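The shop that never opens

By Yvonne Mapplebeck

January 22, 2022

The heating at the Marsden building goes off at noon on Saturdays, so the Prurkgate robotics club keeps its coats on. Eleven members turned up last week, the youngest of them in Year 9, and most were sitting on the floor with laptops when I arrived. Two were arguing over a spreadsheet. One was eating toast.

The club has a single project this year, and they call it the shop. It will be entered in the Brenduvus schools challenge, which asks each team to build an arm that can pick small grocery items from a display and put them where a customer wants them. Teams get 45 minutes at the table. A judge reads out an order, the arm fetches it, and points are lost for anything dropped, crushed or left behind.

Abrehet Tufa teaches physics during the week and has run the club for five years. She did not expect so many to sign up for this one. "I thought they'd want something that drives about," she told me. "We did a driving one before and half of them were bored by December. With this they all know what a shop is. They have opinions about it."

The opinions are mostly about stock. The rules say only that items must be things you could buy in an ordinary shop and must vary in shape, so the club has spent a good deal of time deciding what to put out. Chocolate bars are light and bend slightly when squeezed. Jars are round and will roll if they are tipped over. Boxes are easy until they sit at an angle, and then they are the worst of the lot.
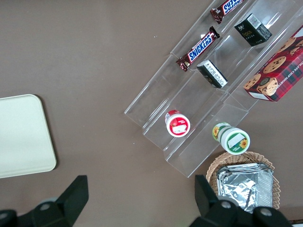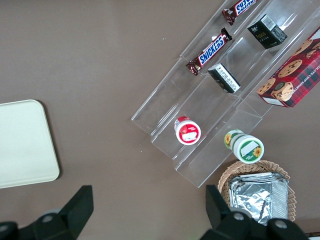

Chocolate bars, jars and boxes in the stepped rack, from the gripper's camera.

Before any of it can run by itself, the arm has to be shown. The members take turns steering it through a pick by hand, and the computer records the camera view and the movement of each joint. Those recordings are then used to train the program that does the steering on the day. A good recording is smooth and has no hesitation in it. A bad one gets deleted, and whoever made it goes to the back of the queue.

They managed 17 recordings in the first afternoon and threw away most of them. The trouble was speed. Everyone slowed down just before the fingers closed, and the trained arm copied this, stopping over each item as if it had forgotten what it came for. The members now practise the last part of the movement separately, with the motors switched off, until they can do it without a pause.

The program itself is called Tulen. I was given three different explanations of the name, one of them involving a cat. It was started by two sixth formers who have since left for university, and the present members inherited it with very few comments in the code. A Year 12 called it "a haunted house" and then showed me, with some pride, the part she had rewritten.

Tufa stays out of the code. Her rule is that she may ask questions and order parts, and the rest is up to them. She does insist on a paper logbook, which lives on the windowsill and has to be filled in before anyone goes home. I read a few pages. Most entries are short. "Gripper loose again, tightened." "Jar. Jar. Jar." "Changed the lights, worse, changed back."

The lights come up often. A clear rack throws reflections, and an arm that has learned in the morning may do badly once the sun has moved to the other side of the building. The club's answer for now is to record at different times of day, and that means longer Saturdays. A few parents have asked how much longer. Tufa has promised a finish by four o'clock and says she has kept to it roughly half the time.

The regional round is held in a sports hall, under strip lights that none of them have seen. They are allowed a short period of setting up and then the clock starts. I asked what they would do if the arm froze in front of the judge. The boy with the toast said they would restart it, and if that failed they would restart it again. Then he went to take his turn at the controls.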